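Última actualización: marzo

Hilo sobre cómo cargar una bolsa de papel kraft con cosas que no se parecen entre sí. Va para quien prepara bolsas de regalo, lotes o pedidos pequeños y está harto de que se rajen por la base.

Punto de partida: la bolsa. Trabajo con las Zallholm de asa retorcida, 30 cm de alto. Pegado de fondo correcto, fuelle lateral estrecho. El asa aguanta más que el fondo, así que el asa no sirve de aviso.

Carga máxima que me permito: 800 g. El fabricante da otra cifra, medida con peso repartido y bolsa nueva. Con un objeto rígido apoyado en una esquina el reparto desaparece y la cifra del catálogo también.

Antes de meter nada, abrir la bolsa del todo y marcar los pliegues del fondo con el pulgar. El pliegue horizontal que queda a media altura, de venir plegada de fábrica, no hay que plancharlo. Es un punto débil al doblar hacia dentro y casi indiferente en vertical.

Segundo paso: sacar todo a la mesa. Todo. Si el siguiente objeto sigue en una caja o en un armario, se acaba metiendo por orden de aparición y ese es el peor orden posible.

La superficie importa más de lo que parece. Sobre melamina, los envoltorios de plástico resbalan y los vasos ruedan. Con tela o moqueta fina se quedan donde los dejas. Contrapartida: la tela retiene migas y grano. Cepillo de cerdas duras y se acabó.

Clasifico por comportamiento. Rígido plano (libros, cajas). Rígido hueco (organizadores, rejillas, cestillos). Largo. Blando sellado (bolsas de aperitivos, que son aire en su mayor parte). Deformable sin retorno, o sea vasos de papel, lazos, flores secas.

Lo largo se decide primero, aunque no entre primero. Un juguete de agua de los de tubo no cabe tumbado en ninguna bolsa de este formato. O va en vertical pegado al fuelle y asoma, o va aparte. Mitad dentro, en diagonal, no: hace palanca contra el borde cada vez que alguien levanta el asa.

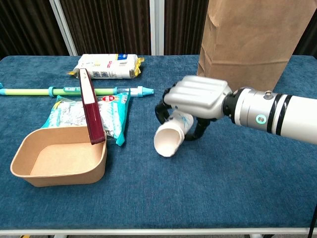 Misma mesa, mismo juguete de agua cruzado delante del paquete de extremos amarillos: 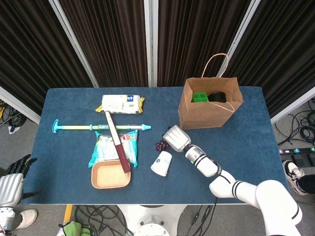 Yesenia Nina responde que ella pone la rejilla la última, encima de todo, porque así protege lo blando, y pregunta si hay algún motivo para bajarla al fondo.

Lo hay. Un organizador de rejilla tiene base plana y paredes. En el fondo reparte el peso y además crea compartimentos para lo pequeño. Encima es una tapa que se apoya en los paquetes de aperitivos y los va aplastando durante el trayecto.

Excepción razonable: rejilla flexible y trayecto corto. Entonces da igual. Si la rejilla es más ancha que el fondo y entra forzada, fuera. El kraft se abre por la arista del fuelle, siempre por ahí.

Orden que uso, de abajo arriba: rígido hueco, rígido plano de canto contra una pared de la bolsa, redondeados dentro de la rejilla o calzados junto a ella, blando sellado, deformables. Lo largo al final, por el lado contrario al libro – si va.

Los libros, de canto y con el lomo hacia abajo. De tapa dura, con más motivo: las esquinas del cartón perforan. Una hoja de papel de seda doblada en la base basta. El plástico de burbujas ocupa sitio y no añade nada en este caso.

Los vasos de papel. Un vaso con la pared ya arrugada no recupera la forma y en pila arruga al de al lado. Se aparta. Uno en buen estado puede viajar relleno: lazo pequeño, caramelos, lo que sea que también necesite protección. Boca arriba, nunca de lado.

Los aperitivos envasados con cierre ondulado: el cierre es la zona que cede. Colocarlos con los extremos hacia las paredes anchas, sin doblarlos. He medido poco esto, lo digo por lo que veo al desembalar. Quien tenga datos, que los ponga.

Recipientes con grano o arena: no van en bolsa de papel. Ni con tapa. Ni «bien envueltos». Se transportan en horizontal, en caja, y se dejan en la mesa hasta el final para no moverlos dos veces.

Comprobación. Levantar la bolsa por las asas, 3 segundos, con la otra mano debajo. Si el fondo hace barriga hacia un lado, hay un objeto mal apoyado. Se vacía hasta él y se corrige. Agitar para «asentar» empeora las cosas.

Sobre el peso: la última tanda, la que se fue a Jondelthorpe, llevaba bolsas desde 268 g. Con esa carga se puede uno saltar medio hilo. A partir del doble empieza a notarse quién ha puesto el libro abajo y quién no.

Otra pregunta que llega siempre: ¿doble bolsa? Solo si la exterior es una talla mayor. Dos iguales encajadas a la fuerza dejan la interior arrugada y el fondo deja de apoyar plano. Las Kukier, que son algo más anchas, admiten dentro una Zallholm sin pelear.

Cierre: doblez simple o nada. La grapa rasga al abrir. Si hay algo largo asomando, sin cierre, y la bolsa se lleva en la mano, no en el maletero.

Pendiente: probar el papel reciclado de Poduval, que tiene otra fibra y otro comportamiento en los pliegues. Cuando tenga una caja entera lo añado a este hilo – no abriré otro.

Comentarios

Thirumalai Ramasamy
Lo del lomo hacia abajo me chirría. En estantería se pone el canto inferior abajo, y apoyado en el lomo el bloque acaba cediendo. ¿Para un trayecto corto no importa?

Marga
Para un día de transporte no le pasa nada al lomo, yo los llevo así a la biblioteca. Lo que sí hago es poner cartón entre el libro y el fuelle.

kraft_y_cordel
¿Y si la bolsa es de asa plana? Se me despegan antes de que falle el fondo.

Yesenia Nina
He bajado la rejilla. Cabe un paquete más. Lo del vaso relleno ya lo hacía.

Contacto | © Todos los derechos reservados | Volver arriba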